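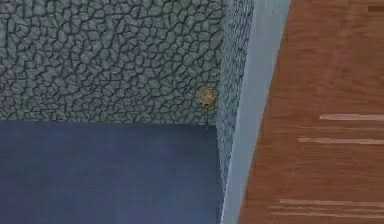
tromcombe_dave
Uyên Lương wrote in the other thread that 100 demos per task is plenty if the start poses are spread out. I don't agree, at least for sim. We did 133 for the flower pickup and the policy still stalls whenever the thing is close to a wall.

uyen_l
That's a spread problem. How many of the 133 start with the flower in a corner?

tromcombe_dave
2. Both from the same operator.

uyen_l
So you have 131 demos of the easy version. Collect more corner starts before you blame the total.

kelpbed
Agree with Uyên. Also check your wall textures. We had cobblestone on every wall in our Olo bins and the policy learned to line itself up on the stones. Changed the colour and pattern each episode and it got better.

wdeclercq
I'd go the other way on textures. Get it working with one fixed look, then randomize. If you change the walls and the start poses together you won't know which one helped.

kelpbed
Fair for debugging, but you end up collecting twice.

wdeclercq
You don't. Replay the same actions with new textures and re-render. The Skonix exporter keeps the joint states, so it's an overnight job.

tromcombe_dave
Does replay hold up with contact? Ours drifts as soon as the fingers touch the stem.

wdeclercq
Save the full object state every step and set it on playback. Don't re-simulate the physics.

björn_again
Another thing with corner starts is the wrist view. If the operator comes in from a different side each time, you get demos that contradict each other. Write down one approach for corners and make everybody use it. At Björklund we threw out a whole June batch over this.

uyen_l
I wouldn't force one approach. You lose the recoveries.

björn_again
Record recoveries separately and label them.

tromcombe_dave
OK. Corner starts first, same texture, one approach. Will post the numbers when it's trained.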